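Lattice Brackets: Frequently Asked Questions
Suvitside Parts Desk
November 29, 2018
Shares 220 | Comments 6

What is a lattice bracket?
A flat part with a solid outer rim and an open interior of ribs and cutouts. The rim carries most of the edge load. The diagonal ribs keep the rim from folding under side load. Openings between them reduce weight and leave room for ties and fasteners.

Which types do you stock?
Two series. Lesimik brackets are rectangular and bolt at four corners. Pacheco brackets taper to a point and bolt at the base. Both are sold in black only.

What is part 524?
The Pacheco bracket in its standard length, 204 mm from base to tip. It is sold singly or in packs of six. Short and long versions are made to order; allow extra time for orders placed in January.

Are left and right brackets different?
No. Turn the part over to change sides.

Which way should the point face?
Away from the mounting surface. Do not hang a load from the tip.

Can I drill extra holes?
Not in the ribs or where ribs cross. The rim may be drilled once, at the midpoint of a long side. Drilled parts can't be returned.

Can I trim the tip?
No. Order the short version.

My bracket has fine white marks along the ribs. Is it defective?
Black parts show light scuffs and specks easily. Surface marks are accepted under our inspection standard. A mark that catches a fingernail and runs across the full width of a rib is treated as a crack. Remove the part from service and contact the parts desk.

How do I clean one?
Brush the cutouts with a soft dry brush, then wipe with a damp cloth. Mild dish soap is fine. Avoid solvents and abrasive pads.

How should brackets be stored?
Flat, in a single layer, or upright in a slotted rack. If they are piled in a bin, the points hook into neighboring cutouts and ribs get bent when the parts are pulled apart.

Do they fit the Pronodbridge rail?
Lesimik brackets fit directly. Pacheco brackets need the adapter plate, ordered separately.

Is mounting hardware included?
Screws are included with packs. Single brackets ship without hardware.

Last updated: November 2018 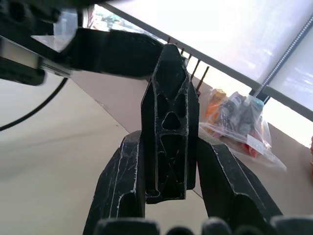 Parts Desk FAQ, Issue 6, p. 2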